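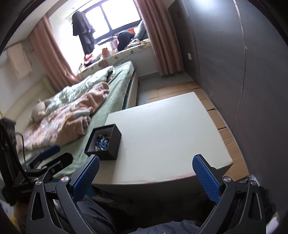

Wording of Love Messages in Online Daily Card Readings

Term project report
Parveen Talukder and Lurdes Figueiredo
Submitted 2/25/18

1. Background

Several websites publish a short oracle card message each day. The reader does not choose the card or ask a question, so the same text has to fit everyone who opens the page. We looked at how the messages on love are worded to make this possible. Whether the cards predict anything was outside the project.

2. Material

The texts came from two sites, Cuvavow and Stuvmont. Both keep a public archive of past cards. From each archive we copied the messages filed under love, starting with the newest and working back until the combined set reached 200. Messages that only repeated an earlier text were skipped. Card artwork, reader comments and advertisements for paid readings were left out. Collection was finished in January.

3. Method

Each message was split into sentences, which gave 881 sentences for the full set. Every sentence was assigned one code:

P, promise: says something will happen
S, state: says something is already true of the reader
D, direction: tells the reader to do something
O, other, including greetings and sign-offs

Both authors coded the full set separately. Disagreements were settled by going back to the main verb of the sentence. "Let yourself be found" was coded D under this rule, although one of us had first read it as a promise.

A second pass marked all time words (soon, now, this season) and all words for a person other than the reader (partner, friend, someone).

4. Results

Code S was the most common on both sites. Code P was less frequent than we expected and was usually placed in the first sentence. Cuvavow messages tended to close with D, most often an instruction to rest, forgive or write something down. Stuvmont messages tended to close with S.

Time words were vague in nearly all cases. No message named a date. "Soon" was the usual choice in promises, and "already" in statements about the reader.

Words for another person were rare. Where one appeared, it did not indicate gender or age. "Partner" was found mainly on Stuvmont, in messages that also offered a second reading for people living alone.

5. Discussion

The S sentences can be read by a person in any situation, which may explain their number. A promise can be checked later and a statement about inner worth cannot. We did not interview the writers, so intent remains open.

The O code was too broad. It mixed sign-offs with short images ("A door, a lamp, a road") that should have had a code of their own. The Druturthorpe archive was considered as a third source and dropped when its older pages failed to load.

6. Files

The coding sheet is stored in the Howlader course folder under the project title. Column 2 holds the final code.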